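Smoother wrist camera tracking: filtering your grasp target before it reaches the planner
Posted 20/02/2018 in Tutorials

If your arm twitches on the way down to a bowl, the motion code is probably fine and the target it's chasing is jumping around!

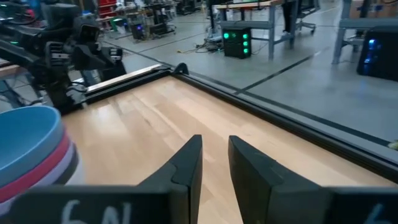
I spent most of January blaming the planner in our Mottram stack for this, so let me save you the trouble. The detector hands over a new grasp point with every picture it processes, and each one lands a few millimeters from the last. Send those straight to the controller and the arm obeys every single one. A small filter in the middle makes a huge difference, and it's a really fun thing to build.

What you need
A working hand-eye calibration, the Drerkis tracking node (any version with the raw target topic), and a recording of one approach with the arm moving slowly.

Step 1. Mask out the fingers
A wrist camera always sees its own gripper, and dark fingers against a pale table make lovely strong edges that your detector will happily lock on to. Draw a polygon over the fingers and the plates they rise from, save it as gripper_mask, and load it before detection runs. Draw it with the gripper open, then again with it closed, and keep the union of the two.

Step 2. Move everything into the base frame
Do this before any filtering. In the camera frame a still bowl appears to move whenever the wrist does, and the filter will smear that motion into your target. Use the arm pose from the image timestamp (not the latest pose - I lost a whole evening to that one).

Step 3. Throw out the jumps
Compare each new point with the median of the last 3. If it's more than 50 mm away, drop it. With stacked bowls this matters a lot, as the detector likes to hop from the top rim to the one under it.

Step 4. Smooth what's left
A plain exponential filter is enough:

target = target + alpha * (measured - target)

Start with alpha at 0.2 and replay your recording. If the target trails behind, raise it a little.

Step 5. Add a timeout
If no good point has arrived for 300 ms, hold position and tell the planner the target is stale. Please don't skip this one!

Replay the recording with the raw and filtered points plotted together in Barcombe. Once the filtered line looks calm, try it on the arm at low speed. Next up I want to swap step 4 for a proper Kalman filter - the config files for both will go in the Arkton folder.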